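Opinion | Hands and Grippers | Workshop Notes

I have been asked three times this month which hand we should buy, and each time I have said that I don't know yet. People take that badly. They assume that after a summer of trials I must have a favourite and am being coy about it. What I have is an opinion about how these trials are run, in our place and in most places I have visited, and I would like to set it down before we sign for anything.

My opinion is that most comparisons between robot hands are decided by the parts on the table, and the parts on the table are usually chosen by whoever already likes one of the hands.

Take the two we have been living with at Lakendale. One is the Cluvberg, which has jointed fingers and a thumb. The other is a plain parallel gripper from Ó Riain, two flat jaws that open and close and do nothing else. If you put a row of blocks in front of them, the Ó Riain wins before lunch. It closes, it lifts, it moves on. If you put out a mug, a spray bottle and a pair of scissors, the fingered hand wins and the visitors clap. Both results are true. Neither tells you much, and both have been used in meetings as if they settled the matter.

Hortensia Painemal, who runs our trials and has more patience than I do, got fed up with this in the spring. Her answer was a sheet. She drew up a layout with outlines on it, one for each part, and laid it on the table under the arms. The job is to pick up a part and put it in its outline. You can see at once if it is in or out, and if it is crooked you can see how crooked. It is about as low a piece of technology as we own and I think it has taught us more than the force sensors.

I argued against it at first. I thought it was a toy. A proper test, I said, would have machined fixtures and a gauge, and would look like something from a factory. Hortensia's reply was that a fixture helps the robot. A part that drops into a machined pocket gets straightened by the pocket, so you end up measuring the pocket. Paper gives you no help at all. Where the hand lets go is where the part stays, unless it rolls, and if it rolls that is worth knowing too.

She was right about that and I have stopped arguing.

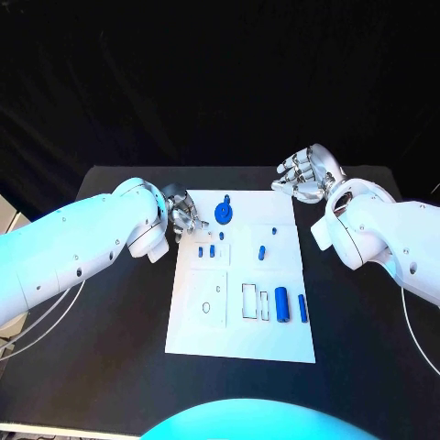

The parts matter more than I expected. Most people, left to choose, pick things that are all much the same size. It makes for tidy numbers. But a hand that is good at a thick cylinder may be hopeless with a thin rod, and a hand that can pinch a tiny peg may not get round anything fat. You want both on the same sheet, in the same run, with no change of fingers in between. That last condition is the one suppliers dislike. I had a long telephone call with a man who wanted to swap fingertips halfway through and could not see why we objected. On a real bench the fat part and the thin part arrive in whatever order they like.

The peg is where the trouble starts. In our last full set, the Ó Riain placed the small pegs cleanly on 41 attempts out of 80. The Cluvberg managed fewer on the first day and more on the second, after Rocío Quezada had spent an evening changing how the fingers came in. I am leaving the second figure out on purpose. We tuned one hand and not the other, and the moment you do that you are comparing Rocío with nobody, and Rocío is very good.

This is my main complaint about published comparisons. They give you a success rate for each hand and leave out how many hours somebody spent on each. A fingered hand has many more settings to get wrong. It also has many more to get right, if you have the time. A parallel gripper has an opening width, a speed and a force, and after an afternoon you have got what you are going to get. If a report says the fingered hand scored higher, I want to know if it took a week. If it says the gripper scored higher, I want to know if anyone bothered with the fingers past the first morning. I would print the hours beside the score, in the same size of type.

We tried to do that this time. Each hand was given 13 hours of setting up, by the clock, and then we stopped touching it. It was painful. There was a fault in the way one thumb closed that Rocío could have fixed in another hour, and she said so several times. But the hour has to come from somewhere, and whoever ends up using these machines will not have her standing next to them.

My second complaint is about arms. People talk about the hand as though it floated. It sits on a wrist, and the wrist sits on an arm, and the arm has opinions. We spent most of a week blaming a hand for laying rods down at a tilt before somebody checked the wrist and found that the zero had drifted. The same hand on the other arm laid them straight. Since then we swap sides partway through every set. It doubles the nuisance and I would not go back. If your two hands are on two different arms for the whole of a trial, you have tested two arms.

Two arms bring their own questions, mind you. A lot of money is being spent on robots with a pair of them, and a lot of the work shown off could be done with one. I am not against the second arm. Reach is a good enough reason for it: there are places on a wide sheet that one arm gets to only by stretching out almost straight, and a stretched arm is a shaky arm. But if the second arm spends the whole run holding still, say so in the write-up. I have read papers with "bimanual" in the title in which the left hand might as well have been in a pocket.

Then there are the cameras. Ours look down from the head, and they see the table more or less as a person would if that person leaned over it. That is fine until the hand gets where it is going. A gripper with two slim jaws hides a little of the part. A hand with fingers can hide nearly all of a small peg at the very moment you would like to see it. So the fingered hand is being marked down partly for being in the way, and that is the camera's fault as much as the hand's. A camera at the wrist would help. It would also add a cable, and we have enough of those looping about as it is. I have come round to thinking a wrist camera should be tested as its own item, on both hands, before anyone says which hand is better at small things. We haven't done it yet.

Lighting belongs in the same paragraph, really. White on white is hard. A pale panel on pale paper under a strong lamp more or less goes away, and a controller that relies on seeing an edge will have nothing to go on. Some people would say that is an unfair test. I would say that most of the world has been painted by people who were not thinking of cameras. Keep the difficult panels, and note down the lamp setting so the next person can repeat it. Blue parts are a kindness, and we should own up to that as well. Blue stands out from nearly everything on our bench. We ought to run a set in grey, and I expect the scores to drop for every hand we have.

As for controllers, we used Level for all of it, on both hands, and I will say only that keeping it the same was the right decision even though it suits the simple gripper better. There was a case for using each maker's own software. You would then be testing the thing as sold. But we would have had two changes at once and no way to pull them apart, and the argument afterwards would have gone on until Christmas.

I know how all this sounds to the people who hold the budget. They asked a short question and I keep handing them conditions. So let me say where I have got to, with the conditions attached.

If the job is fat parts and thin rods, laid down roughly where they should be, all day, buy the gripper. It is cheaper, it has less to break, and when it does break a person with a screwdriver can mend it. I have watched it do the same dull thing from morning to evening and it was as good at the end as at the start.

If the job includes small pegs that have to go in upright, or parts that arrive lying in odd ways, I would not buy either yet. The fingered hand can do things the gripper never will, and it does them some of the time. "Some of the time" is a respectable result in a laboratory and a useless one on a bench. What I would do is borrow it for another two months, give it a wrist camera and the grey parts, and write down every hour.

And whichever it is, I would like the sheet to go along with it. The supplier should be sent a copy before the demonstration, outlines and all, and asked to fill it in front of us. One of the two has already agreed. The other has asked if they may bring their own parts, and I have written back to say they may not.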